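# Putting together an award nomination for your club

Posted 2025-05-19 by Yetunde Nwachukwu

Every spring the same thing happens at our cross-country ski club, the Gikama Nordic Skiers. The email about regional awards comes in, everybody agrees we ought to put something forward, and then the deadline goes whistling by while we're all out clearing blowdown. I've now written four of these nominations (two of them won, and one was frankly pretty bad), so I thought I'd set down how I go about it in case your club would like to try. It takes a few evenings — more if you're a fusser like me.

## Start with the rules

Print the award criteria and read them with a pen in your hand. Underline the verbs. If the form asks how your club "expanded access," then your beautiful new grooming drag may not belong in there at all, however proud you are of it. My bad nomination was 1,000 words on a bridge, for a youth award!

Check the dates too. Most awards cover one season, and anything outside it gets ignored. Ours runs from June to the following June, so the fall work bees count.

## Gather your material

Go digging before you write a single sentence. I look through:

- meeting minutes
- the grooming log
- sign-in sheets from lessons and races
- the newsletter, if you have one
- thank-you notes from parents and landowners
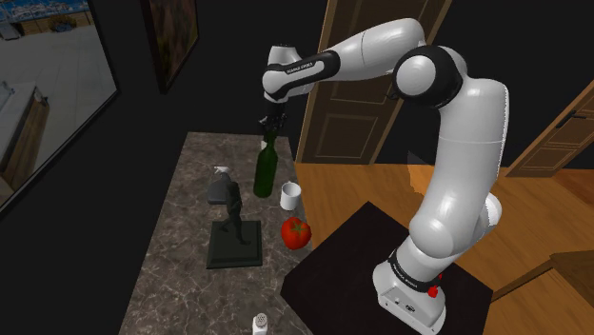
Put it all in one folder, paper or otherwise, and jot the date on anything that doesn't have one. Last year I found a sheet showing 33 kids at our Tamuno trailhead for the first night of lessons, and that one piece of paper did more for us than a whole page of my adjectives.

Call people as well. I had a lovely long chat with the family who let us cross their back field on the Dovano loop, and they told me they'd started skiing themselves after watching folks go by all winter. I'd never have known to ask about that on a form.

## Write the summary first

Most forms want a short summary of 200 words or so near the top. Write that one first, and write it plainly. Say who you are, what you did this season, and who got something out of it. Then read it out loud to someone who doesn't ski. If they ask what a classic track is, fix that part.

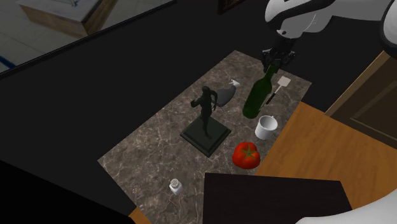 *Green bottle and spatula on the marble counter.*

## Fill in the longer sections

Now go back to your underlined verbs and give each one its own paragraph. I like to open with one thing that happened, then follow it with a number, then name the people who did the work. Spell their names right — check, even if you've known them for twenty winters.

Leave out the complaints. It's tempting to mention the snow drought and the broken snowmobile, and a line on how you coped is fine, but keep it to a line.

## Letters of support

Ask early, and ask for one page. Send each person a few reminders of what they might talk about, then let them say it their own way. The school in Datside sent us a letter with spelling mistakes in it from a third grader, and I left every one of them in.

## Before you send it

Let it sit overnight. Check the word limits again, make sure the contact person is someone who answers the phone, and save a copy where next year's writer can find it. If the form goes in by mail, get a receipt at the counter and tuck it in the folder with everything else.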